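4.2 Gripper trials on household items

Shahnaz Bepari and Arif Wickramasinghe ran the gripper trials, and Dayana Henao kept the log. We compared two sets of fingertips on the same parallel gripper. The first set is the hard molded pair that came with the Drenura arm. The second is the soft pair we cast ourselves in January, which we call the Savska pads in the log. The arm, the controller and the head camera stayed the same for both.

We wanted thin, stiff objects because the first report only covered cups and boxes. A clothes hanger is a hard case. It is narrow, it tapers, and most of its weight hangs well away from wherever the fingers close. If the grip is off center the hanger turns in the fingers, and the hook ends up pointing somewhere the planner does not expect.

The trials were done in a furnished bedroom and not on the lab bench. On the bench the background is one flat color and the camera has an easy time. In the bedroom we put the hanger on soft things, where a finger can push down into the fabric before it closes.
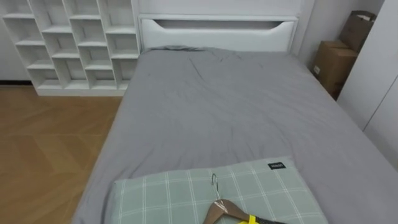
Figure 7. Wooden hanger on the checked pillow, head camera view.

The pillow gave us the most trouble in planning. The depth reading on the thin hook was noisy, so we stopped using the hook to estimate the pose and fitted a line to the wooden arm instead. Shanthi Navaratnam rewrote that part of the code over a weekend. The checked pattern did not confuse the line fit as we had feared – the wood is a different enough color that a simple threshold was fine.

We logged 115 grasp attempts in total, split between the two sets of pads. The hard tips dropped the hanger or let it rotate too far 17 times. The soft pads did so 10 times. Most of the soft pad failures came early, before we lowered the closing speed, so the difference may be larger than the totals suggest. We did not have time to repeat the early runs at the new speed.

The soft pads do wear. One had a small tear near the mounting screw by the end, and Moushumi Begum is casting a thicker version from the same mold. Closing force was read from motor current only, so the force values in Table 3 should be taken as relative.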